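Undent -- progress report to Prukari program office
Period ending 3/20/22
Prepared by the manipulation group, Sinen

Sending this ahead of the call. Full tables are in the shared folder, short version below.

Status: on schedule for data, behind on training. Budget fine, no change requested this period.

Data collection

489 two-handed garment demos now recorded and checked in. Mostly shorts and T-shirts, towels only as a warm-up set. Each demo is one person, one hand-held gripper per hand, start from a crumpled pile, end laid flat. We dropped the full-arm teleop route in the last report and don't miss it -- operators learn the hand-helds in one short session and the motions look a lot more natural when we replay them.

Sorting by first grasp (waistband, hem, side seam, other) is done for all of them. The labels took longer than planned becuase the first labeling guide was vague on what counts as a seam grasp. Guide rewritten, the affected batch relabeled.

Shorts with mesh linings are still the hard case. Inner and outer layers look like separate garments to the segmenter, and contrast piping gets picked up as an outer edge when it's really a seam halfway in. Plain towels never showed us this.
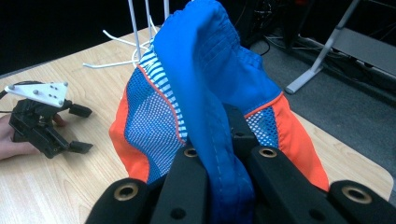

Two-gripper work on the blue and orange shorts. Mesh lining and orange piping both exposed next to the grasp.

For these garments we now feed the policy a short history, 6 past steps, instead of one view at a time. Idea is that it can tell lining from shell by how the layers move together. Early numbers are good on the validation clips, less good on garments it hasn't seen. Too early to put in a paper.

Method changes

Old pipeline: find corner, grasp, lift, find next corner. Fine on towels, poor on anything with legs. New one scores pairs of grasp points jointly, so the second gripper isn't stuck with whatever the first one left. Pair scoring runs slower. We can live with that for now, speed is a year-two item.

Bench test, new vs old, same 40 starting piles for both. New method got 3 more garments flat than the old one. Small gain, and we wouldn't lean on it -- the set is short on lined garments, and that's where we expect the difference to show up. Bigger test set being put together.

Problems

Finger bushings wear faster then expected, and the play in the joints shows up as jitter in the width signal. Spares ordered. Until they come in, we check play at the start of every session and flag any demo over the limit.

Clock drift between left and right recordings. Fixed in software, old recordings re-aligned. A few couldn't be saved and are not in the total above.

Training machine at Prosser was down for part of March. This is the main reason training is behind.

Next period

Finish lined-garment test set
Retrain with the corrected seam labels
Run pair scoring with and without history, same piles
Send Prukari the draft data release terms for comment

Needed from you: a yes or no on releasing the raw video along with the gripper tracks. Storage quote depends on it and the current one expires before the next report.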